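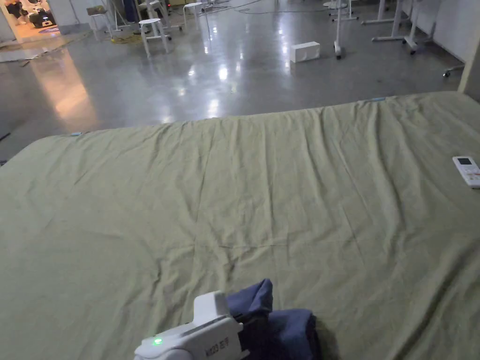 Plier sur le lit : ce que les essais de l'équipe Buto m'ont appris pour le linge de tous les jours

J'ai toujours plié mon linge sur le lit, debout, en pensant à autre chose, et je croyais sincèrement qu'il n'y avait rien à en dire. Et puis Orathai Ruangrit m'a fait lire le compte rendu du projet Buto, où l'on apprend à une pince à plier des vêtements à partir de gestes faits à la main, pince au poing, par des gens comme vous et moi. J'y ai passé tout mon dimanche (avec une théière à côté, je l'avoue) et j'en ai tiré quelques habitudes que je garde précieusement !

Leur méthode est assez simple à raconter. On enregistre 400 pliages, on entraîne le modèle, puis on lui confie 30 vêtements qu'il n'a jamais rencontrés. Dans une première série, les personnes attrapaient le tissu où bon leur semblait ; dans la seconde, toujours près d'un coin ou d'une couture. Avec la seconde, la machine a raté quatre vêtements de moins. L'écart est modeste, Vratislav Zeman le reconnaît volontiers dans ses notes, mais il m'a donné envie d'essayer chez moi.

Alors voici comment je fais maintenant. Je tends le drap-housse avant de commencer, sans chercher la perfection, juste pour chasser les gros plis du milieu. Je mets deux petits bouts de ruban adhésif de couleur au bord du matelas : ils me servent de repères pour aligner les épaules d'un pull ou le bas d'un pantalon. Prenez un ruban qui se décolle bien, et retirez-le le soir même, la colle finit par marquer le coton.

Pour les tissus foncés et épais, le marine surtout, où les coutures se voient mal, cherchez l'ourlet du bout des doigts. Pincez-le, soulevez doucement, laissez le reste retomber de son propre poids, puis posez. Les gestes lents donnaient aussi les enregistrements les plus faciles à exploiter, paraît-il, et mes piles s'en portent mieux.

Apinya Sitthichai prépare la suite pour janvier, avec les draps-housses. Je lui souhaite bien du courage, moi qui roule encore les miens en boule au fond de l'armoire.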